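The phone that never needs charging, and other things I'll believe when I hold them

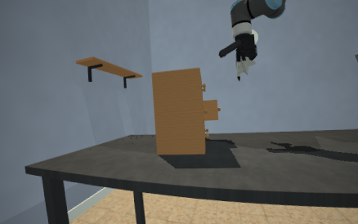
Every January the same promise comes back around. Some company gets on a stage and says battery life is finally solved, the crowd claps, and the rest of us go home and plug our phones in before bed like we always have.

This year it was Rineck's turn. The company says its next handset will run for two full days of "normal use" and then go from empty to full in the time it takes to eat a sandwich. I have read the announcement four times now, and I still can't find anyone saying what normal use is. Is it watching video on the train? Is it leaving maps on for a long drive? Or is it a phone lying face down on a desk with the screen off and the radios asleep? My bet is on the desk.

I'm picking on Rineck, but they all do it. Zorero ran ads for most of last year claiming its phone would outlast "your longest day." I bought one. My longest day so far has beaten it by dinner, and I'm not some power user running three games at once. I check email, I take a few pictures, I look up bus times. The phone cost me $1102 with the case, and I carry a charging brick in my coat pocket, same as I did with the phone before it and the one before that.

The part that bugs me most is the fast charging. I don't doubt that it's fast. I've used it, and it's quick enough to be useful when you're about to leave the house. What I doubt is that it's free. Batteries wear out, heat wears them out sooner, and pushing a lot of power into a small sealed slab makes heat. You can feel it in your hand. The phone makers say their software takes care of all that, and maybe it does, but they're also the people who would like to sell me another phone in a couple of years.

I put this to Samran Chaiyaporn, who has been fixing phones out of a narrow shop near my office for longer than I've worked there. He was more relaxed about it than I am. In his view most people crack the screen or get bored long before the battery gives out. But he also told me that a battery swap used to be a ten-minute job, and now on some models he spends most of that time softening glue. He charges $118 for the Zorero. The maker charges more and keeps your phone for a week.

That glue is the bit I'd like to hear about on stage. A battery is the one part of a phone that is guaranteed to get worse, and it's the part they've made hardest to reach. We used to pop the back off with a thumbnail. I know the reasons given for the change — thinner bodies, better seals, all of that — and I'd trade a fair amount of thinness to get the thumbnail back. Ikonen tried it a while ago with a chunky little phone that had a removable back. The reviews called it ugly. I thought it looked fine. It was gone from the stores in a year, so I suppose the market spoke, although I never once saw it advertised.

Then there's the number in the corner of the screen. Mine says 100 percent when I take it off the charger and then seems to stay there for a suspiciously long time. After that it falls off a cliff. I've had it say 20 at the bus stop and die before the bus came. If the gauge on my car behaved like that I'd take it back to the dealer.

Bratora, which makes the cells for a couple of the smaller brands, has been talking about a new chemistry that holds more in the same space. I'd love for that to be true. I'd also point out that when phones have gotten better batteries before, the extra power went straight into a brighter screen, a faster chip and a row of background features I had to hunt through menus to shut off. The battery got bigger and my day stayed the same length.

So no, I won't be ordering the Rineck ahead of time. Somebody at work will, and I'll ask them about it in six months, when the newness has worn off and the apps have piled up. If they've stopped borrowing my charging brick by then, I'll go take a look at one in the store.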